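Chapter 3
When the Map Forgets the Blanket
By Radka Bošković
September
Reading time: 6 minutes

Before we write a single line of planning code, I'd like you to think about the last time you tidied a bedroom. You probably didn't plan very much. You picked up a sweater, noticed that it had been hiding a sock, dropped the sock somewhere sensible and carried on, and all the while your idea of the room kept changing in small ways that you never had to write down. Our software has to write them down, and a good deal of this chapter is about how (and how often!).
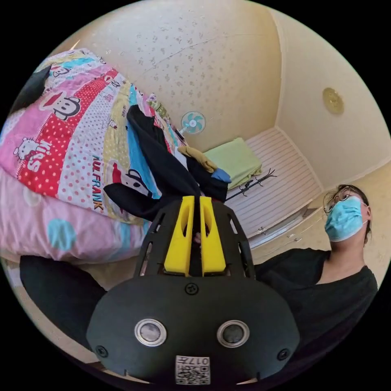 In Chapter 2 we treated every object as a solid block with a pose, and for boxes and mugs that served us well enough. Clothes and bedding are another matter. A jacket has no single pose worth speaking of, and the moment two fingers close on a sleeve, the rest of it goes wherever it likes. When Bujar Ionescu and I first ran the Hemance planner on cloth, it made lovely long plans of 19 steps and then lost its footing at the second one, every time, until we learned to let it look again after each grasp.

So we'll start gently, with a planner that thinks only 3 steps ahead and keeps a rough guess for everything else. You'll build the perception side first, then the part that chooses a grasp, and then the loop that ties them together at 700 milliseconds per cycle. Please don't worry if that sounds slow. We'll speed it up in Chapter 5, once you trust it.

Related chapters
Chapter 2: Poses, Boxes and Mugs
Chapter 4: Choosing Where to Pinch
Chapter 5: A Faster Loop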